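Went to a robot open day on Saturday. Thread, because my group chat has muted me.

The place is called Skostbridge. It's a low building behind a tire shop, and until last week I assumed they made drywall. They make software that teaches robot arms to do chores. The sign out front is about the size of a cereal box.

Doors opened at ten. I got there at ten past and was handed visitor sticker number 85, so either the town is more interested in robots than I thought or they don't start the roll at one.

First stop: coffee, poured by a human. I asked if a robot would be doing it later and the guy said "not near the carpet."

We got split into groups by sticker color. Mine was green. Green had me, two retired machinists, a dad with three kids, and a woman who told us she was only there because her dentist had cancelled.

Our guide was Anum Mughal, who runs the testing side. She had the calm of a person who has watched a great many cups hit the floor. She opened with "please don't clap when it works, you'll make the next hour weird."

We clapped when it worked. The hour got weird.

The first demo was an arm called Zirlow. It puts dishes in a rack. There's a smaller one named Yeh, and when I asked what Yeh stood for, Anum said it was what the engineer said when they asked him if it was finished.

Zirlow picked up a plate. It took a while. I have picked up plates faster than that while holding a phone and a baby. But it did it, and it put the plate in the slot, and then it backed away like it had defused something.

One of the machinists said "huh." I've decided that was high praise. He said it again for the second plate.

The third plate went in the rack sideways. Middle kid, about six, shouted "MY DAD DOES THAT." Dad looked at the ceiling for a bit.

Anum explained that Zirlow gets scored on every run. The plate has to be in the slot, upright, and let go of. If it's in the slot but the gripper's still hanging on to it, zero points. I know people who garden like that.

I asked how many tries it gets. She said as many as it likes, but that morning they had stopped at 32 before we came in because somebody needed the sink.

Then came the part I didn't expect to like, which was a room with no robots in it. Four desks, big monitors, blinds down. Zubaida Satti runs this one. She builds the pretend houses.

So. Before an arm gets to touch a real plate, it practices on fake plates in a fake kitchen in a computer. It can drop them all day. Zubaida says this saves a fortune in crockery, and also saves her from hearing about the crockery.

Her team has built 1564 rooms. I asked if that was rooms in total or just kitchens and she said total, and then said it a second time, a little quieter, more to herself.

All of the rooms belong to an imaginary town they named Seltongate. It doesn't have streets. It barely has doors. It does have an internal argument about whether the mayor should be a toaster.

She let us flip through some. I was ready for gleaming sci-fi stuff. What you get is a lot of beige rentals. I have lived in at least four of them.

I asked why they were all so plain. Zubaida said the fancy ones take forever to draw and the robot does not care about crown molding. One of the machinists said his wife did, and could she come work there.

They change the paint constantly. Same room, new walls, over and over, so the software doesn't decide that plates only exist near blue. I said that sounded crazy. She said an earlier version had decided exactly that.

They also mess with the lighting. Morning sun, gloomy afternoon, one bulb. She has a setting called "landlord." I didn't need it explained.

The oldest kid asked if there were people in the houses. No people. Ghosts? Zubaida thought about it longer than I'd have liked and said there was once a chair that wouldn't stay down.

Apparently if you put two objects in the same spot by mistake, the computer gets upset and throws one of them out at terrific speed. The chair left through the roof. They kept a recording. We all watched it twice and the dentist lady cried laughing.

Then we got to try driving. You hold a controller, and you steer the gripper around one of the rooms yourself. Opening and closing it is one button. Everything else is your problem.

I figured I'd be fine. I parallel park. I once got a couch up a spiral staircase.

I was not fine. You push forward and it goes forward from the arm's point of view, and by then the arm has its own ideas about which way forward is. Within a minute I had lost the floor.

The six-year-old leaned over and told me I was upside down. I was not upside down. I was at a strong angle. There's a difference and I explained it to her and she went to get a cookie.
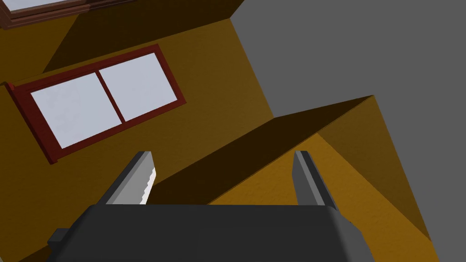
Anyway, the task was to pick up one mug. Each of us got two minutes. I spent most of mine opening and closing on nothing, like a crab at a bus stop.

Zubaida, very kindly: "You're in the right house."

The machinists, by the way, were disgustingly good. The quiet one got the mug on his first go, set it down, picked it up again and turned it so the handle faced us. He handed back the controller and said the wrist was a bit loose. Zubaida wrote that down.

The dad got it too. He tried very hard not to look at anyone, and he glowed for the rest of the morning.

The dentist lady went for the mug, missed, knocked it off the counter and said a word. The youngest kid now knows the word. He used it in the parking lot, correctly.

I asked Anum whether the software beats people at this. In the fake kitchens, most people, yes. In the real one it depends on the day, and on the plate. She said last January they lost an entire week to a plate with a shiny rim.

I liked her a lot for that. I've been to tech things where you ask a question and get a mission statement. She just told us about the plate.

Somebody in the orange group asked when he could buy one for his house. Anum said she wouldn't put one in her own house yet. The man from sales, who had been standing by the door being tall, started handing out pens.

It's a good pen.

There was a Q&A with everybody in the big room at the end. Thirty minutes were set aside for it, and one man used a good chunk of those on a question that was really about his garage door.

Other questions asked: does it get tired (no, but the motors get warm and they let it rest, so, kind of). Can it fold a fitted sheet (long silence, then Zubaida: "can you?"). Will it take my job (depends, do you put plates in a rack very slowly).

That last answer came from Anum, and then she gave a real one, which was that she didn't know, and that anyone who told us they knew was selling something. The tall man looked at his pens.

I do want to say the slow thing is less funny up close. You stand there and watch it work out where the edge of a plate is, and you start noticing how much your own hands just handle without telling you. I went home and picked up a mug and felt smug for most of the evening.

Then I dropped a fork. No points.

Some practical stuff, as three of you asked. It's free. You sign up on their site, and there's another one in the spring. Parking is at the tire shop, who are very nice about it and will also look at your tires.

Bring kids if you have them. They're better at the controller and they ask the questions you're too embarrassed to ask. Bring a snack too, the cookies were gone by eleven and I have a suspect.

Wear something warm. The room with the arms is kept cold for the equipment and they don't warn you. I spent the second plate demo with my hands up my own sleeves.

If you get the option, pick the later driving slot. By then everyone's made fools of themselves and the bar is on the floor, next to the mug.

Quick correction from upthread: my sister says I did not get that couch up the spiral staircase, she did, and I held the door. Fine.

Also a reply from the machinist's daughter, who found this thread somehow. He's been invited back to look at the wrist. He has bought a new shirt.

I've signed up for the spring one. I'm told there'll be a different mug.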